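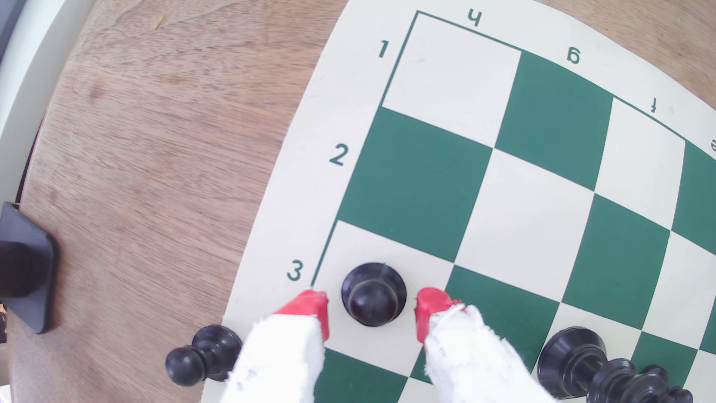

Washing and Waxing a Car at Home Without Leaving Swirl Marks

Posted May 7, 2020 in Garage and Driveway Tips

Most of the fine scratches you see in a car's paint under a gas station light were put there by washing. Grit gets caught in a sponge or towel and is dragged across the clear coat. The tips on this page are for ordinary daily drivers with factory paint in fair condition. Matte finishes and vinyl wraps need their own products, so check the owner's manual or ask the shop that did the wrap.

What you need

Two buckets, 5 gallons each
A grit guard for each bucket, if you have them
Car wash soap (dish soap strips wax)
Two microfiber wash mitts, one for the body and one for the lower panels
A separate brush for the wheels
6 clean microfiber towels
One large drying towel
Paste or liquid wax and a foam applicator

We use the Skulo mitts in our own garage. Any mitt with a long, soft pile will do. Cut the tags off before you use it.

Pick the right spot

Work in the shade on a cool panel. Put your palm on the hood, and if it feels hot, wait. Soap dries fast on hot paint and leaves spots that are harder to remove than the dirt was. Early morning is best from June on. If your driveway drains to a storm sewer, find out whether your town allows washing there. Burdale asks residents to wash on grass or gravel, and other places have similar rules.

Wheels first

Do the wheels and tires before the body. Brake dust is gritty, and you don't want it splashing on panels that are already clean. Rinse each wheel, spray on the cleaner, brush it, and rinse again before you move to the next one. Don't let wheel cleaner dry. Keep the wheel brush and its water away from everything else.

The wash

1. Rinse the whole car from the roof down. Spend extra time on the rocker panels and behind the wheels.

2. Fill one bucket with soap and water and the other with plain water. Follow the amount on the soap bottle. More soap only means more rinsing.

3. Start at the roof. Use straight strokes and very little pressure – the weight of the mitt is enough.

4. After each panel, rub the mitt out in the plain water, squeeze it, and then load it with soap again.

5. Rinse each panel before the soap dries. On a windy day, do half a panel at a time.

6. Switch to the second mitt for the bumpers and the lower part of the doors.

7. Take the nozzle off the hose for the last rinse and let the water run over the car in a sheet. Most of it will run off and leave less to dry.

If you drop a mitt on the ground, put it aside and use another. Rinsing it in the bucket does not get all the sand out.

Drying

Lay the drying towel flat on the panel and pull it toward you slowly. Pat around badges and trim. Open the doors, trunk and gas flap and wipe the edges with an old towel. Mirrors hold a lot of water and will drip down the doors as soon as you drive, so blow them out with a leaf blower or tap the housing a few times.

Bird droppings and sap

Don't wait for wash day on these. Lay a wet towel over droppings for a few minutes and lift them off without rubbing. For sap, use a little rubbing alcohol on a microfiber cloth, rinse, and put some wax back on that spot.

Waxing

Run your fingertips over the clean, dry paint. If it feels rough, use a clay bar with plenty of lubricant first. Fold the clay often, and throw it out if it falls on the ground.

Put the wax on thin. You should barely see it. Do one or two panels, let it haze, and wipe it off with a clean towel, turning to a fresh side as it loads up. Keep wax off black plastic trim, where it dries white. If some gets on there, a soft toothbrush and trim cleaner usually take it off.

Won paste wax is easy to remove but doesn't last through a whole winter. Ciltura liquid lasts longer and needs more wiping. Either one is fine over factory paint.

Using a machine polisher

Wax does not remove scratches. Light swirls need a polish, and a dual-action polisher is the safer tool for a beginner. Use a soft foam pad and begin on the lowest speed to spread the product. If the compound you are using calls for 3000 rpm on a rotary machine, leave that job to someone with practice – a rotary can burn through the clear coat on an edge in seconds. Tape off body lines and trim either way.

Caring for the towels

Wash microfiber on its own, in warm water, with liquid detergent. No fabric softener and no dryer sheets. Dry on low for 20 minutes or hang it up. Keep paint towels in a closed bin and send the old ones down to wheels and door jambs. Label the bins.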